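SOLTMONT — 2020-11-14

The Soltmont toy library will reopen next week in the former Marero hardware store on Corden Street, with a larger stock and a new way of keeping track of it.

The library closed in March, when the lease on its old rooms ran out. It had 525 toys and games on its books at the time. Another 75 have been donated or bought during the closure, bringing the total to 600. More than 200 families held a membership in the last full year.

Cards already issued will remain valid and do not need to be renewed before the first visit. New members can sign up at the front counter with proof of a local address.

The biggest change for borrowers will be the tags. Paper slips tucked into the boxes are being replaced by numbered tags on small split rings. When a set goes out, its tag comes off the bin and is hung on a large metal ring behind the counter. When the set comes back, the tag goes back on the bin. The library said the slips were often lost or torn, and that staff at the old site spent part of every morning matching loose ones to sets.

Pretend food will be among the first sets on the shelves. It was the most requested category before the closure — ahead of train track and building blocks — and it is also the one most likely to come back with a piece missing. Food sets will be lent in open plastic bins, so that parents can look through the contents at the counter before taking them home.

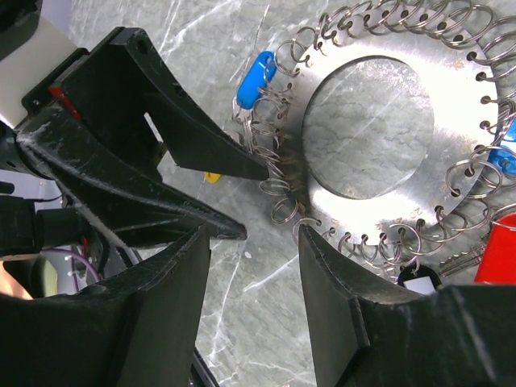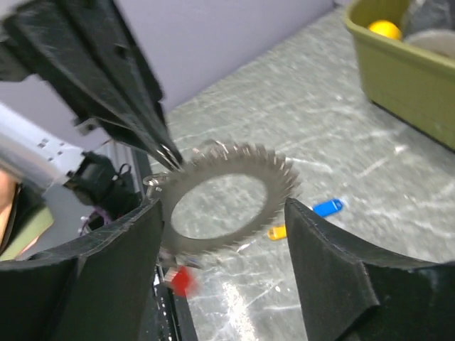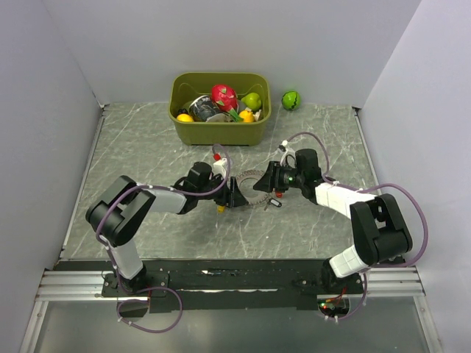
Bottom: toy food in its green bin, with the toy watermelon beside it.

Each member may borrow up to 3 sets at a time. The loan period stays at two weeks, and a set can be renewed once by phone if no one else has asked for it. There will be no charge for a single missing piece, but the library asks that families report it on return so the contents list can be corrected.

The Marero building has been empty for two years. The long wooden counter from the hardware store has been kept, and the old paint aisle is now the puzzle section. Shelving was supplied by Manurung, a local store fitter, which also widened the side entrance for strollers.

Toys on loan since before the closure can be returned at the side entrance during opening hours. No late fees will be charged on them. Large items such as play kitchens and ride-on cars should be brought in by arrangement, as storage for them is still being built at the back of the store.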